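Dark cloth on a work table, does it do anything?
Posted in Garage and Workshop

Flukance_76
Everybody at the Larnorcombe repair club swears by a dark gray cloth over the table for small gear work. They say it stops parts rolling and you see them better. Sounds like a way to sell cloth. Mine is 40 inches wide over bare concrete. Worth it?

Keith Lockwood
Partly. Shiny metal does show up on charcoal gray, I'll give them that. I don't buy the rolling part. A small gear will still travel, and creases only slow it down. My bigger gripe is the hem. Let it hang low and you can't see what's on the floor underneath, cables included.
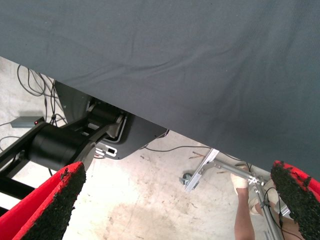
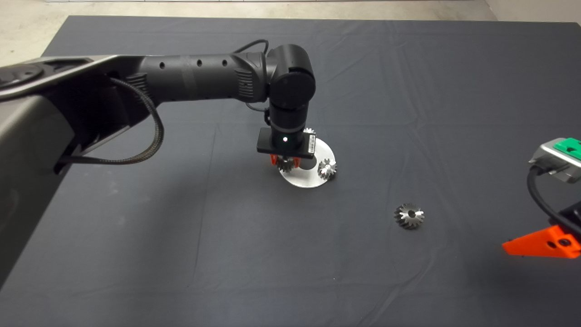
So if you do it, clip the hem up a few inches and shake the cloth out over a tray. I'd skip the pricey felt. I've tried it and couldn't tell the difference.

Terence Sugden
just use an old bedsheet. had a Pleltthorpe mat, paid too much, it curled up by March

Flukance_76
Bedsheet it is, but I'm not convinced.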